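Budby Forums > Rendering > Lights and shadows
Staircase edges on sun shadows, interior scene

flatnormal
Posts: 36
September 11, 2020

Budby 4 with the stock Keslow renderer, real-time mode. One directional light as the sun, coming through a window opening. Shadow map is 2048 x 2048, hard shadows, default bias. The edge of the shadow on any flat surface comes out as blocks instead of a line. The room is small. I went to 4096 and the blocks got smaller but are still plain to see from normal viewing distance. I don't want to go to 8192 because this has to run on an older card. Is there a filter setting I missed?

lumen_ledger
Posts: 721

What is the extent of the light's shadow volume? Resolution by itself tells you nothing. Divide the width of the volume by the map size and you have the size of one texel on a surface facing the light. At a low sun angle it gets stretched further across the floor.

flatnormal
Posts: 36

Where do I read that? The light panel only has resolution, bias and normal offset.

lumen_ledger
Posts: 721

Scene statistics, bottom of the list, "shadow bounds". Keslow fits the volume to everything that casts or receives, including things you never look at. Ground planes are the usual reason.

flatnormal
Posts: 36

It says 76 m. There is a ground plane outside the building that I had forgotten.

lumen_ledger
Posts: 721

Then at 2048 one texel is 3.7 cm, and at 4096 it is a bit under 1.9 cm. You will see that on a desk. Turn off cast and receive on the ground plane, or set the bounds by hand to the room. With bounds of 8 m the 2048 map gives you texels of just under 4 mm. No filter does that for you.

pcf_or_bust

I disagree with the last part. Tight bounds help, but a hard edge sampled from a grid is still a hard edge on a grid. You will get steps at 4 mm when the view is close. Turn on the 5 x 5 filter and leave the bounds alone unless the blocks are still visible afterward. It costs one checkbox.

lumen_ledger
Posts: 721

A 5 x 5 filter over 3.7 cm texels is a blur more than 18 cm wide. Small casters vanish or turn into gray smears, and contact shadows detach. I would fix the bounds first, then use 3 x 3.

pcf_or_bust

For a static interior most people would accept the blur. But fine, for small objects on a table I take the point.

oak_and_ash

Has anybody here used cascades for interiors? The Fitzsimmons plugin adds them to Budby. I ran four cascades in a hallway scene and the near one was clean, but there was a visible seam on the floor where the second began. Blend width was at the default.

lumen_ledger
Posts: 721

Cascades are meant for long view distances. In one room all four cover nearly the same depth range and you pay for four passes. The seam is from the filter radius being set in texels, so the blur changes width when the texel size does. Raising the blend width hides it but does not remove it.

bias_creep

Note on bias. If you shrink the bounds, bring the bias down too. The default was chosen for large volumes, and with small texels it is far bigger than it needs to be. The symptom is light leaking in under objects that should be sitting on the surface. I use normal offset first and keep constant bias as near zero as the acne allows.

pcf_or_bust

In Keslow the normal offset is in texels, so it scales on its own. Only the constant one has to be changed by hand. This was different before the December update.

bias_creep

Right, I am still on the old build.

oak_and_ash

For reference, I get the same thing with a tabletop and a low sun.
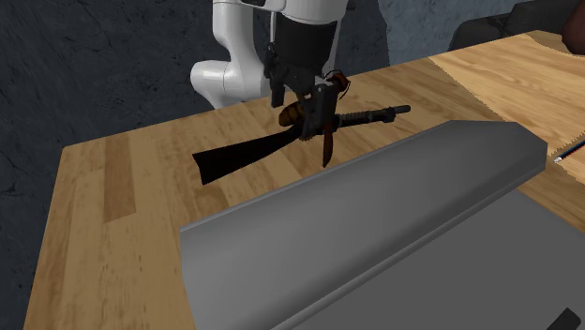
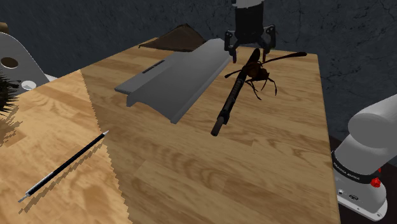 Second one is where to look: stepped edge of the sunlit strip, left side of the planks.

lumen_ledger
Posts: 721

Yes, that is the same artifact. Check the bounds before trying any filter.

flatnormal
Posts: 36

Results from my scene. Ground plane set to no cast, no receive, bounds set by hand. Map back at 2048, 3 x 3 filter, constant bias cut to a tenth of the default. The edge is clean from the main view. Very close up there is still a slight wobble but I can live with it. Frame time for the shadow pass is lower than it was at 4096.

pcf_or_bust

Try 5 x 5 now that the texels are small. The wobble should go.

flatnormal
Posts: 36

Tried it. The wobble is gone, and the shadow of the window frame got a little soft, so I went back to 3 x 3.

bias_creep

Does anyone know if Bimmont export keeps manual bounds? Mine came back as automatic after a round trip.

lumen_ledger
Posts: 721

It does not. They are stored in the Budby scene file only. Set them again after import.

26 guests are viewing this topic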